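회사 소개

프라타리(Pratari)는 과일과 채소처럼 모양이 일정하지 않고 쉽게 무르는 물건을 로봇으로 집고 옮기는 일을 하는 회사입니다. 직원은 17명이고, 사무실과 실습실이 같은 층에 있습니다. 선별장, 도시락 공장, 소규모 물류 창고에 들어갈 집기 동작을 만들고, 현장에 설치한 뒤의 조정과 교육까지 맡습니다.

로봇 팔 자체를 제조하지는 않습니다. 팔은 고객사가 이미 쓰고 있는 것을 그대로 쓰거나 현장 조건에 맞춰 구입합니다. 프라타리가 만드는 것은 손가락 부품과 집기 소프트웨어, 그리고 작업자가 쓰는 조작 화면입니다.

하는 일

소프트웨어 이름은 베테르(Veter)입니다. 물건의 위치를 찾고, 어느 방향에서 손가락을 넣을지 정하고, 닫는 폭과 속도를 조절합니다. 공산품 상자는 치수를 알면 대부분 해결되지만 과일은 그렇지 않습니다. 같은 품종이라도 크기가 다르고, 송이로 된 것은 들어 올리는 동안 모양이 바뀝니다. 그래서 베테르는 품목마다 동작을 따로 두고 있습니다. 현재 등록된 품목은 14종입니다. 새 품목을 넣을 때는 실습실에서 먼저 시험하고, 고객 현장에서 다시 시험합니다.

손가락 부품은 리즈비(Rizvi)라는 이름으로 공급합니다. 공구 없이 갈아 끼울 수 있고 세척 주기는 현장마다 다르게 잡습니다. 식품이 직접 닿는 공정인지, 포장된 상태로 다루는 공정인지에 따라 권장하는 부품이 달라지므로 상담할 때 공정 사진이나 도면을 함께 받고 있습니다.

설치 후 교육은 이틀 과정입니다. 첫날은 전원, 비상정지, 청소, 부품 교체를 다루고 둘째 날은 품목 변경과 오류 처리를 다룹니다. 교육 대상은 실제로 그 라인에서 일하는 분들입니다. 관리자만 교육을 받은 현장에서는 야간에 라인이 멈췄을 때 대응이 늦어지는 경우가 있었습니다. 지금은 교대조마다 적어도 한 분이 참석하도록 요청드립니다.

지나온 과정

처음에는 잘데일(Jaldale)이라는 과일 선별장의 한쪽 공간을 빌려 시작했습니다. 낮에는 선별 작업이 있어 주로 저녁에 시험했습니다. 첫 과제는 사과를 트레이에 옮기는 것이었고, 그다음이 감귤이었습니다. 포도는 송이째 들어야 해서 오래 걸렸습니다. 알이 떨어지지 않게 하려면 줄기와 송이 모양을 같이 봐야 하고, 너무 천천히 움직이면 라인 속도를 맞추지 못합니다. 이 부분은 지금도 계속 고치고 있습니다.

잘데일과는 현재도 함께 일합니다. 새 동작을 현장에 내보내기 전에 그곳 라인에서 한 달 정도 돌려 봅니다. 실습실은 2년 전 지금 건물로 옮겼습니다. 이전한 뒤로 시험 기록을 한 가지 양식으로 모으기 시작했고, 지난 1월까지 쌓인 집기 시험 기록이 약 3,000건입니다. 실패한 기록도 지우지 않고 원인을 적어 같이 보관합니다.

공개 방문일

매달 한 번 수요일에 실습실을 개방합니다. 지난해 방문하신 분은 모두 884명이었습니다. 농협 선별장이나 식품 공장 담당자가 많고, 특성화고와 대학에서 단체로 오기도 합니다. 로봇을 도입할 계획이 없어도 신청할 수 있습니다.

방문 시간은 오후 2시부터 4시까지입니다. 앞의 30분은 회사와 설비 안내, 그다음 한 시간은 시연, 나머지는 질의응답입니다. 시연은 흰 작업대 위에서 과일을 놓고 진행합니다. 준비하는 과일은 계절과 그날 장 본 것에 따라 달라지고, 궁금한 품목이 있으면 직접 가져오셔도 됩니다. 다만 껍질이 터진 것이나 냉동 상태의 것은 받지 않습니다.

시연용으로 잘되는 동작만 골라 두지는 않습니다. 방문하신 분이 물건의 위치를 바꾸거나 다른 방향으로 놓아 볼 수 있고, 집지 못하면 그 자리에서 화면의 기록을 열어 어디서 잘못되었는지 설명합니다. 공장 담당자분들이 많이 물으시는 것은 속도와 파손률입니다. 두 수치 모두 품목과 라인 조건에 따라 차이가 크기 때문에 실습실 수치를 그대로 현장 수치로 안내하지 않습니다. 필요하시면 보내 주신 과일로 따로 시험하고 결과를 문서로 드립니다.

학생 단체는 시연 뒤에 조작 화면을 직접 써 보는 시간이 있습니다. 팔의 속도를 제한한 상태에서 진행하며, 담당 직원이 비상정지 버튼 옆에 서 있습니다. 인솔 교사 한 분은 끝까지 함께 계셔야 합니다.

방문 신청과 준비

신청은 홈페이지의 방문 신청 양식으로 받습니다. 접수 후 사흘 안에 확인 메일을 보내 드립니다. 단체는 학교나 회사 이름으로 한 번만 신청하고 인원을 적어 주십시오. 주차 공간이 적으므로 버스로 오시는 경우 미리 알려 주셔야 합니다.

실습실에서는 굽이 낮고 앞이 막힌 신발을 신어 주십시오. 긴 머리는 묶고, 목걸이형 출입증은 시연 구역에 들어가기 전에 벗어 두시면 됩니다. 사진 촬영은 가능합니다. 고객사 설비가 들어와 있는 날에는 일부 구역의 촬영이 제한되며, 해당 구역은 입구에서 안내합니다. 바닥의 노란 선 안쪽은 팔이 움직이는 범위이므로 직원이 안내할 때만 들어가실 수 있습니다.

시연에 쓴 과일은 식용으로 나누어 드리지 않습니다. 여러 번 집고 놓은 것이어서 행사 후 퇴비로 보냅니다. 음료는 사무실 쪽 휴게 공간에 준비되어 있고 실습실 안으로는 반입할 수 없습니다.

도입 상담은 방문일과 별도로 진행합니다. 다루는 품목, 시간당 처리량, 현재 작업 인원, 설치할 공간의 크기를 적어 보내 주시면 가능 여부를 먼저 회신합니다. 맞지 않는 공정이라고 판단되면 그 이유를 적어 보내 드립니다.
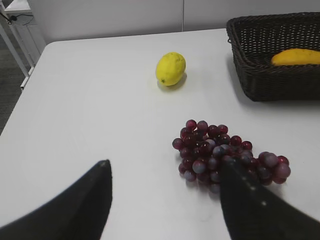 방문일 일정은 전달 말에 공지 게시판에 올라갑니다. 정원이 차면 다음 달 신청자로 넘겨 드리며, 취소는 전날 오후까지 메일로 알려 주시면 됩니다.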